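Norkevden Hall Kitchen Group
Minutes of the September meeting, held in the small kitchen at 7.30 pm

Welcome and apologies

The meeting opened a little after half past seven, once the kettle had been found and everybody had somewhere to sit. Two apologies had come in, both with kind wishes for the supper. The minutes of the last meeting were read through and agreed, with one correction: the tea towels were given by the Dument bakery and not by Indell as written. We are sorry for the muddle and very grateful for the towels.

Money

The kitchen fund stands at £1565, which is a lovely figure to be able to write down after the spring we had. It was agreed to set aside £200 for plates and serving dishes before the winter suppers begin. A further £200 has been promised by Godinho Stores towards food, and a thank-you card went round the table for signing.

The harvest supper

Most of the evening went on this, as it generally does. There was a long and very good-natured talk about what to put out while people are finding their seats. Bowls of nibbles are easy to fill but always seem to end up at one end of the table, and several members felt that small plates, laid out nicely, would be more welcoming. The pink plates were much liked for this, with the golden slices overlapped in a single row down the middle.
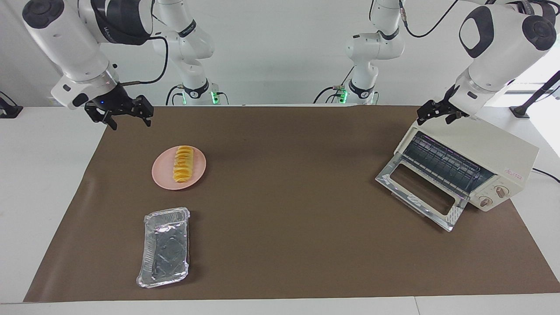
It was felt that one row is plenty and that people can take from the end without disturbing the rest. Somebody wondered about two rows, or a ring round the rim, and we may well come back to that – but for the supper we shall keep it simple. Brown paper will go on the tables again in place of cloths, smoothed flat and changed between sittings.

The toaster oven will be used for warming bread only, and the main oven kept for the pies. Please would whoever uses it last remember to empty the crumb tray.

Agreed: 3 helpers to lay out plates from five o'clock, with the slices going on last of all.

Cupboards

The tall cupboard has been turned out and wiped down, and what a difference it makes. Lids without boxes will be kept until the next meeting in case their partners come to light. Labels for the shelves are still to be written.

Any other business

A request was made for a second washing-up bowl, and this was agreed. The back door is sticking again and needs a good pull from inside.

The meeting closed at 9.10 pm. Next meeting in October, same time, in the small kitchen.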